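Unit 4: Automated handling in textile care - effects on staff

The Lernstead laundry processes 200 small towels and washcloths per shift. Printed cloths are difficult for a gripper: folds and hems shift with each pick, so the grasp point must be found again each time.

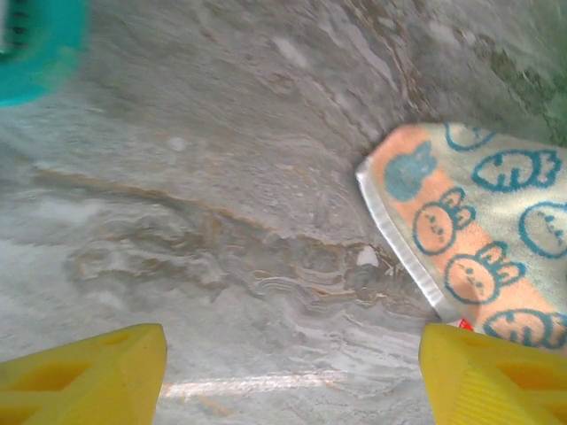 Before the change, 11 attendants folded by hand. Folding is now shared with the cells, and each attendant supervises 2 of them - clearing faults, re-laying cloths and logging stops. Pay grades were left as they were. Training time was set at 160 hours.
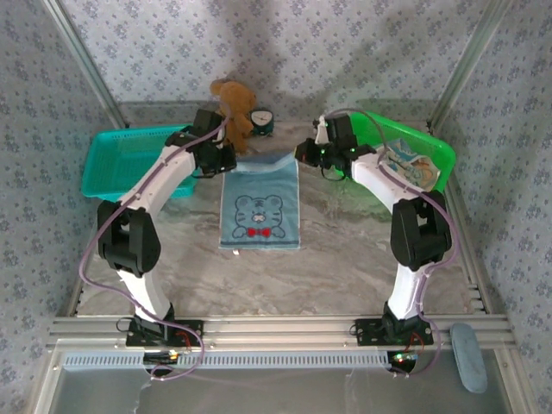
Helju Vītola objected that the logging takes longer than the folding did, and that the new duties belong in a higher grade.

Reading for August: Keane, sections 2 and 11.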